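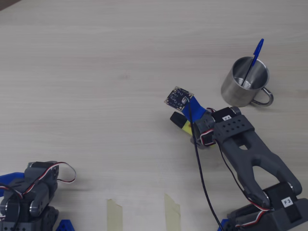

A metal mug with a blue pen inside. The mug stands on a pale wooden table.

Why do we keep pens in a mug?

A pen is a small thing and it gets lost very easily. It rolls under the sofa, it slips between two books, it stays in the pocket of a coat until next winter. For this reason many families and many schools keep their pens standing up in a mug or a jar. Today we will learn why a mug is so good for this job, and what is inside the pen.

What is a mug made of?

Many mugs are made of clay which was baked in a very hot oven. Some are made of glass. The mug in our picture is made of stainless steel. Steel is mostly iron, and iron has a problem: when it meets water and air, it rusts. Rust is the orange powder that you find on old nails and old gates. To make stainless steel, people melt iron together with another metal, called chromium. The chromium makes a very thin skin on the outside, so thin that your eye cannot see it. This skin keeps the water and the air away from the iron. If you scratch it, it grows back by itself!

Look at the outside of the mug and then at the inside. The outside is brushed. To get this look, a metal surface is rubbed with something rough, and it gets many tiny lines, all too small to count. The inside is polished, so it is smooth and it sends the light back to us almost like a mirror.

Why does the pen lean?

Try to stand a pen on its end on the table. It falls, because its foot is too small and the pen is too tall. In a mug, the pen can lean. The bottom of the pen pushes on one place, the rim of the mug holds it in another place, and so it rests in a slanting line. The pen in the picture leans like this, and its cap and clip stick out above the rim, where your fingers can take it.

A mug must be heavy enough for its pens. If you put long pencils in a light paper cup, and all of them lean to the same side, the cup will fall over. A wide bottom helps very much.

What is inside a ballpoint pen?

At the tip of the pen there is a ball. It is a real ball, but it is smaller than a grain of sugar. Behind the ball is a thin tube filled with thick ink. When you write, the paper makes the ball turn. The ball takes ink from the tube on its one side and leaves it on the paper with its other side. When you stop writing, the ball closes the tube like a cork closes a bottle, and the ink inside does not dry.

The cap has work too. It protects the ball from dust, and it protects your pocket from ink. The clip holds the pen on a pocket or on a notebook.

Try it at home

You need 1 mug, 1 pen with its cap on, and 5 coins. Ask before you take a mug from the kitchen.

1. Put the pen in the empty mug. To which side does it lean?
2. Turn the mug slowly. Does the pen stay in its place, or does it slide around the rim?
3. Take the pen out and put the coins on the bottom of the mug. Now put the pen back. Does it stand in a different way?
4. Do it again with a glass, which is smooth and straight, and draw both pens in your notebook.

Difficult words

Rim: the top edge of a cup or a mug.
Rust: what iron becomes when it is in wet air for a long time.
Chromium: a hard, shiny metal. We say it "KROH-mee-um".

Prerngate Junior, Things on the Table, part 4
07/08/2018

Related pages
Why does a spoon get hot in the soup?
How paper is made from trees
Where does the shadow of a cup go?
Pencils: the grey part is not lead
Table, desk or bench?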